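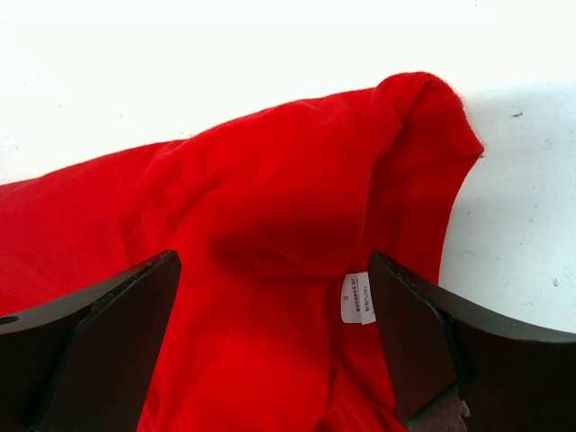
Posted by Murray Donnelly, 9 March 2019

Has anybody here read the Skillwood handling guide all the way through? I got to page 17 and had to put it down. Rule one says every garment should be "presented flat, with the outline visible to the wrist camera" before the fingers close. Fine on paper. Now look at a red cotton thing like mine, bunched up, running out of view on two sides, both labels half tucked under a fold and one of them partly behind the right finger. Where's the outline? I couldn't tell you which end is the neck. If we followed the rule to the letter we'd never close the gripper on anything that came out of a bin.

---

gripe_and_grip wrote:

You're reading it too strictly. The guide says "should," and there's a definition of "should" in the front. It means do it unless you write down why you didn't.

---

Murray Donnelly wrote:

I read the definition. Then I went through our log from January. 167 entries where somebody wrote down why they didn't, and most of them just say "bunched." A rule you skip that often isn't doing much.

---

pusadow_line2 wrote:

We run the Pusadow cell and kept the rule, sorry. Ours flattens first, then picks. Slower, yes. But before that we had fingers closing on two layers when the operator thought it was one, and then you pull and something gives at the seam. In your shot there's a second, darker layer under the right-hand side. Would your setup know that?

---

Murray Donnelly wrote:

No, it wouldn't. Does yours know, or does the flattening just hide it? A folded shirt pressed flat is still folded.

---

pusadow_line2 wrote:

It catches most of them. I never said all.

---

tessellate wrote:

What bugs me more is the label section. It tells you to "confirm fiber content from the care label prior to grip force selection." Who wrote that? I can read 100% on that one and then Chinese characters, I think it says pure cotton. The text is sideways. Our reader handles English only and the guide doesn't say a word about language or rotation.

---

gripe_and_grip wrote:

Ngata had a draft with rotation in it. Got dropped.

---

tessellate wrote:

Of course it did. Anyway we set force at 70 percent of the pad limit for all knits and ignore the label. No complaints so far, which I know proves nothing.

---

ex_Grarnitari wrote:

Please don't do that across the board. I spent a long time at Grarnitari and a fixed force was the first thing we had to take out. Thin knits marked. And keep the labels clear of the pads, whatever else you skip. That's section 2 and it's the one part I'd defend.

---

Murray Donnelly wrote:

Section 2 I'll give you. I'd still like to see the test data behind rule one before I sign a form saying we comply. I've asked for it and got a brochure.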